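Utine Indoor Trials Series – Rider and Spectator FAQ

Last updated Feb 26, 2022

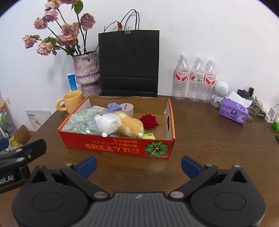 An open red-and-orange box on a round wooden table.

How many rounds are there this season?
Four. Each round is run over two sessions, and points are awarded for both. The final round is in November at the Jusix Hall.

Who can enter?
Any rider with a current national license in trials or enduro. Riders under 16 also need a consent form signed by a parent or guardian. One-day licenses are not accepted.

What is the entry limit?
The limit is 19 riders per class. Places are given in the order that paid entries are received. Late entries go on a reserve list.

Which motorcycles are allowed?
Solo machines with gasoline or electric power. Every motorcycle must have a lanyard kill switch, closed ball-end levers and a full rear sprocket guard. Tires must be standard trials pattern. Studs and chains are not permitted.

How is a section scored?
A foot down costs one point, up to a maximum of three. A stop, a fall or a missed gate costs five. The lowest total wins. Ties are settled by the number of clean sections, then by time.

Can I change motorcycles between sessions?
Yes, if the second machine has passed inspection. Changes during a session are not allowed.

Where do I sign on?
At the desk by the Gukovitz Street entrance. Bring your license and entry number. Sign-on closes 45 minutes before the first session – riders who miss it do not start, and the fee is not refunded.

Who do I contact about a protest?
Protests go in writing to the clerk of the course, Jamshid Daneshvar, within 30 minutes of results being posted. Technical questions go to the chief inspector, Shahram Kordestani.

How many spectators does the hall hold?
Seating is 2087. A further 490 standing tickets are sold for the final round only.

Is there parking?
Spectators use the Jaber lot. The paddock gate is for riders and team vehicles with a pass.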